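Dukness Bench Notes - Gallery: Itireo, Phase Labels on the Case Task

Updated Oct 27, 2024

Quick page, more pictures than words was the plan, then the words got longer. Sorry. The proper write-up is coming, figures are still being redone.

Short version for anyone landing from the Jololdale workshop list. Itireo is our labeling method. Two-arm recordings, tabletop tasks, small stuff. We don't label every moment of a recording. We mark the moments where the kind of contact changes - nothing touching, fingertip on object, object held, object let go - and the policy gets trained with those marks as an extra target. Same network otherwise. Same recordings. Only the marks are new.

Galindo is the older setup and what we compare against. Galindo cuts a recording into equal chunks and doesn't care what is going on in them. Easy to run, no labeling at all, and for plain pick-and-place it was fine. For anything with a lid it was not fine. The chunk borders land wherever they land, often right in the middle of a press or a grasp, and the policy learns something mushy.

So: a case task. A hinged case with things inside it, two arms, wooden table. We like it as a test because the object has a state (open, shut, someplace in between) and there are things in it to pick up, and both have to be tracked at once. Also it is cheap to reset by hand. Put the contents back, shut the lid, go again.

Result up front since people scroll. 18 trials each on the full case task. Galindo chunks finished 5. Itireo marks finished 14. Same start poses for both, drawn up ahead of time and not touched after. More on what went wrong in the other trials further down, after the pictures.

Gallery order is not trial order. Picked for the label types, so don't read them as a sequence. 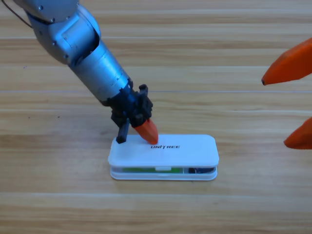
Label: touch. Lid shut, orange fingertip on top of it, next to the lettering.
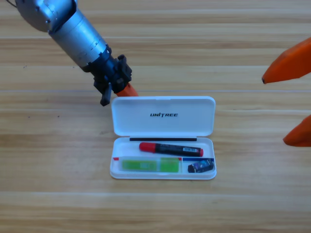 Label: free. Lid up, gripper close but touching nothing. 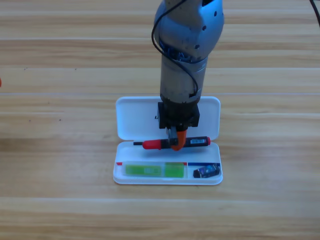 Label: hold. Fingers closed on the long red-and-black piece, case open underneath.

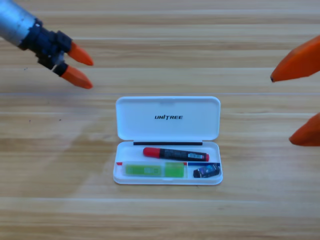

Label: free. Lid all the way back, grippers off to either side.

Labeling rules, since this is what most of the mail is about. A mark goes on the first moment where the contact kind is clearly different from before. If two labelers can't settle it, the later moment wins. Don't guess at force, we have no force readings in these. Judge by position only. Near is not touch. The second picture is the one we use to train new labelers on exactly this point - the orange tip sits right by the upper left corner of the lid and a lot of people want to call it touch. It is free. The first picture is touch, tip down on the lid, no argument. Between those two you have the whole difficulty of the method.

Lid state gets its own track. Early on we had one track for everything and it was a mess, marks piling up on each other. Now: one track for hand contact, one for lid. Lid values are shut, up, and back. Up and back were one value at first ("open") and we split them after noticing the policy would plan the same approach for both. Compare two and four. A lid standing up behind the tray is in the way if you come at it from behind, a lid lying flat on the wood is not. Splitting the value cost us an afternoon of relabeling and was worth it.

Occlusion. Third picture is the typical one. Gripper housing is over the center of the lid, so the printed UNITREE that reads so easily in the second and fourth is no use to you. Labelers must not mark the lid as "unknown" in these cases. Carry the last known value forward until you can see that it changed. We tried "unknown" as a fourth value and the policy got very fond of it. Predicted it all over the place, even with a plain view. Taken out again.

What about the other arm? In one and two the right-hand gripper is mostly out of view, just orange fingertips at the edge. Label it anyway. Free is a label. Skipping the idle arm was our biggest mistake in the first round, the policy had no idea what an arm should do when it has no job, and it drifted. Once the idle arm got its own free marks the drift was mostly gone. We don't have a clean number for this, it was changed at the same time as the start poses, so take it as an impression.

Failures, Itireo side. The ones it missed were all late in the task, at the letting-go end. The piece gets to the tray, fingers open a touch early, piece lands skewed over the divider and the lid won't close over it. We think the release marks are too sparse. There is one mark for "let go" and maybe there should be one before it for "set down, still held". Trying that now. Labelers hate the idea, it's the hardest moment to see from these camera positions, the fingers are in front of the thing you need to look at.

Failures, Galindo side. More of a spread. Pressing on the lid and then pressing again and again, reaching for the contents with the lid still shut, holding the piece over the tray and never opening up. The repeat pressing is the one I would blame on the chunks directly. A chunk that starts mid-press and ends mid-press looks just like the one before it, so why would it stop.

Things we did not test, please stop asking if it works for them:
- soft stuff, cloth, bags
- more than one case on the table
- anything where both arms hold the same object
- other lighting, it was all done under the same even light
- a case with a different lid, ours is the only one so far

The last one bothers me most. Glossy white lid with black printing on it is pretty easy to find on a pale table. A clear lid would be a different story, or one without lettering. On the list for December.

Labeling time. Slower than Galindo obviously, which has none. A labeler who knows the rules gets quick with the keyboard shortcuts but the first day is painfull. Do the practice set. Really do it. The people who skipped it put touch marks all over the place and we threw out their first batch.

Agreement between labelers was good for hold, good for lid values, worse for touch. What helped was a second camera view where we had one. Side view for gaps, top view for position. If you only have one camera, put it where you can see under the fingertips, not on top of them. The straight-down look is pretty and tells you almost nothing about whether a tip is on a lid or just over it. A shadow helps some. We don't let labelers use the shadow by itself.

File format questions. Two columns of marks per recording, one row per change, time in seconds from the start. Left arm and right arm are seperate files. No row means no change. If your tool wants a row for every moment you have to expand them yourself, the script for that is in the same folder as the marks. It is slow on long recordings. Known, not fixing it this year.

Training details, brief. The marks go in as a second output head with a small weight. We swept the weight and anything in the middle of the range did about the same. Too high and the policy gets great at naming the contact and bad at moving. Too low and you are back to the baseline, only with more labeling done. The head is dropped at run time, so it runs as fast as before.

We also tried feeding the predicted label back in as input. Worse. One wrong "hold" early and the arm carries on as if it has something in its fingers, all the way over the tray and opens up over nothing. Funny to watch the first time. Dropped it.

Next round of pictures when the release marks are in. Raw recordings for the 18 Itireo trials are up, Galindo ones still uploading, the link on the old page is dead so use the one in the sidebar. If a recording stops short tell us which trial and which camera, a couple of files got clipped in the copy and we have the originals.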